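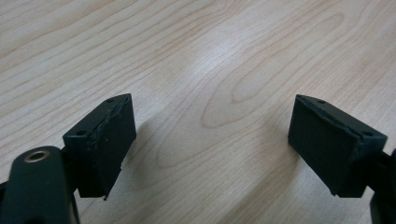

Bristham's mending room gets its big table back

If you've been up to the mending room at Bristham library in the last few weeks and wondered where everybody was sitting, I can tell you that the long table is home again. It came back up the stairs in August, sideways and with a fair bit of muttering, and I went along for a nosey and a cup of tea.

The table is a big pale wooden thing that most of us have leaned on at one time or another. It had got into a sorry state. There were glue spots all along one side, a scorch mark from somebody's iron, and a wobble that meant you could never thread a needle and drink your coffee at the same time. It went off to Skov, the joinery workshop behind the old dairy, and they kept it for 51 days. I did think that was a long time for one table, but they had to wait for the right bolts and then the oil needed to harden between coats.

The bill came to £295, which was paid out of the cake stall money and a small grant from the Endela fund. The same job at a shop in town was quoted at a good deal more, so I think we've done well – and the wobble has gone completely. I leaned on every corner to check!

The wood has come up lovely and light. Skov took the top right back and left it plain, with no varnish, so it can be sanded again when we've ruined it. Please don't put hot glue guns straight down on it. There's a stack of old ceramic tiles on the windowsill for that, and Trasex, the flooring people on the ring road, have given us a roll of offcuts for anybody cutting with a craft knife.

The room itself hasn't changed much. It still smells of toast from the café downstairs, and the radiator by the door still only has two settings, off and tropical. The button tins have moved to the lower shelf, which my knees aren't pleased about. The good scissors are now on a hook by the sink – please put them back there.

Sessions start again at 10 in the morning and there's room for ten people round the table if you don't mind elbows. Bring whatever needs fixing, up to 3 items each so everyone gets a turn. I'll be the one with the curtains I've been meaning to hem since Easter.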